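Budgeting for a second pair of hand-held grippers, or hold off?
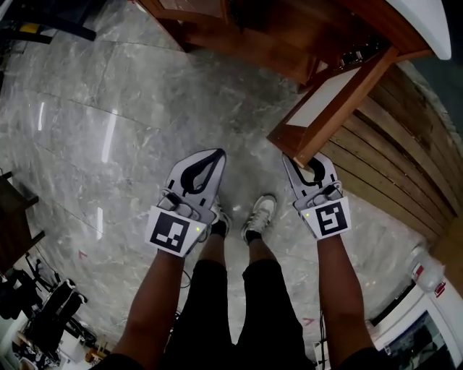
Right gripper on the corner of the cabinet door.

Posted by Modard, 19 Oct 2022

Hi all! I collect door and drawer demos for a small robot project (home kitchens mostly, plus whatever furniture friends let me open and close). I have one pair of hand-held grippers with the marker plates on the wrist end, and my budget for the rest of the year is $418. A second pair from Tratberg would eat $353 of that, before shipping. Do I buy it now so a friend can record too, or put the money into spare pads, cables and storage and wait until April? I'm leaning toward the second pair but I keep going back and forth.

Jintana Phetsri
I'd wait. We bought a second set early and then had no drive space for what it recorded, so it sat in a drawer for weeks. Price out storage first, then pads. Doors are rough on pads, especially if you grab bare wood at the corners like you're doing. I keep two spare sets and I've been glad of them. Also ask Tratberg about shipping before you decide, mine was $64 and that would put you right at your limit, with one dollar left over!

Zodness
get the second pair. more people = more data

Jardine
Depends on your friend. If they can really commit to regular sessions, buy it. If it's a maybe, just swap off with the pair you have and see how long that lasts. I'd print extra marker plates either way, they're cheap and mine get scuffed.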